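The Shirt Can Wait
Brittany Li

There are 365 evenings in a year, and I have been told to fold laundry on every one of them. The people who say this own matching hangers. They fold a khaki shirt in 15 seconds and want applause.

My view is that a shirt is allowed to be bunched up for a while. It has wrinkles now and it will have wrinkles by lunch. Sit down on the floor. Stretch your legs out in your black pants, keep your sneakers on, and put a plate by your feet.

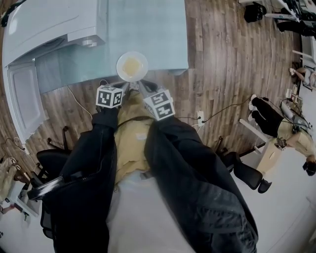 What About Guests?

Guests came in September. They asked what there was to eat.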